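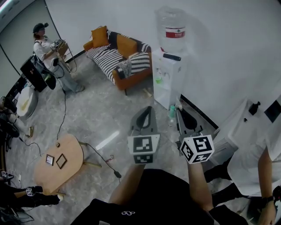

Gundlow Shared Workshop, Gripper Build Group
Minutes of the February meeting

Started 6:40 pm
Present: Naledi Mthembu (chair), Seung-woo Jeon, Ah-rin Wi, Su-bin Ryu, Dae-han Kong (minutes)
Apologies: none

1. Welcome and last month's minutes

Naledi welcomed everyone and thanked Su-bin for the lemon slice, which did not survive item 2. Last month's minutes were accepted with one correction from Ah-rin: the colour of the new filament was recorded as white, and it should have said grey. Dae-han apologised and has fixed the copy in the shared folder.

2. Where the build is up to

Seung-woo gave a good long report. The hand-held grippers are all assembled to the second drawing now, with the marker cubes bolted on beneath the fingers in place of the old tape arrangement, and he is much happier with how they sit. He passed one of the old brackets round so we could all feel how much it flexed, and there was general agreement that it was a wonder we got anything useful out of it at all.

The fingers themselves are still a sore point. The print comes off the bed nicely enough but the left and right don't always close evenly, and Seung-woo has been filing them by hand at his kitchen bench in the evenings. Su-bin asked whether the hinge pin could be made a touch longer to take up the slop. Seung-woo thought it could, and the two of them went off into pin diameters for quite a while (Dae-han stopped writing at this point, sorry both). They will try it on one pair first and bring it along next time.

Ah-rin reported on recordings. The folder stands at 1,742 clips, of which she has now been through 869 with the checking script. Of those, 11 had to be thrown out for losing sight of the markers partway through. She would dearly love some help with the remainder and has written up the steps so that anybody can sit down with a cuppa and have a go. Naledi offered a few evenings.

3. Cables

This one took longer than it should have, as it does every month. Everyone agrees that there are too many leads on the floor. Ah-rin would like them taped down along the walls before each session. Seung-woo would prefer to bring them overhead, and he has priced up some hooks. Naledi pointed out that the rental agreement is rather particular about holes in the ceiling, and asked that nothing be drilled until she has had a proper read of it - she suspects the stick-on kind may be allowed.

In the meantime we go with tape. Whoever sets up does the taping, and whoever packs up takes it off again the same night. Last time it was left down and it took Dae-han and a butter knife most of a Sunday morning's worth of patience to get the residue up.

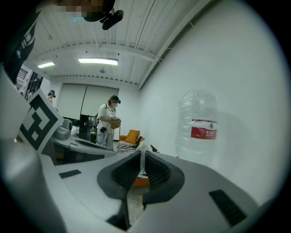
Su-bin also wondered about shorter leads for the shoulder straps, with the slack bundled at the back, so there is less dangling about when you lean over a table. She has a bag of hook-and-loop ties left over from another job and will bring them. Agreed, with thanks.

4. Jaw pads

Dae-han has been comparing the ribbed rubber pads with the smooth ones. He likes the ribbed ones for boxes and for anything with a bit of give in it, and finds the smooth ones better for glasses and bottles, where the ribs seem to chatter. It was not what you would call a scientific trial (one evening, one pair of hands, his own crockery), and he said so himself.

Naledi asked whether we need to settle on a single pad. Ah-rin felt strongly that we do, at least until the current round of recordings is done, so that the clips can be compared with each other. There was some friendly back and forth. In the end it was agreed to stay with ribbed until the round is finished and then have another look, and Dae-han will keep the smooth ones labelled and in the drawer.

5. The arm

Seung-woo brought news of the Tranex arm, the second-hand one we have been talking about since spring. The seller has come down in price and would include the base plate, though not the power supply. Su-bin has a bench supply at home that might do the job and will check the rating before we say yes to anything. There is $200 left in the parts tin once the filament is paid for, so we would be passing the hat around for the rest.

Naledi said she would sooner see the hand-held grippers working smoothly before another big thing lands on the bench, and Ah-rin agreed. Seung-woo took this with good grace. He will ask the seller to hold it for a month, and if it goes to someone else, it goes.

6. Any other business

Software naming. The checking script and the playback tool have both been called Drallel by different people, and it has caused a fair bit of muddle in messages. From now on Drallel is the playback tool. The checking script is Chae, which was Ah-rin's suggestion and carried without argument.

Kettle. It trips the circuit if the printer heater is on at the same time. Please look before you switch it on.

Shoes. Su-bin asked for closed toes on build nights. Agreed.

Actions

Seung-woo: longer hinge pins for one pair of fingers, with Su-bin; ring the arm seller
Ah-rin: share the clip checking steps with the group
Naledi: help with clip checking; read the rental agreement about ceiling hooks
Su-bin: bring cable ties; check the bench supply rating
Dae-han: label and store the smooth pads; buy more floor tape

Closed 8:25 pm. Next meeting same time next month, Naledi bringing supper.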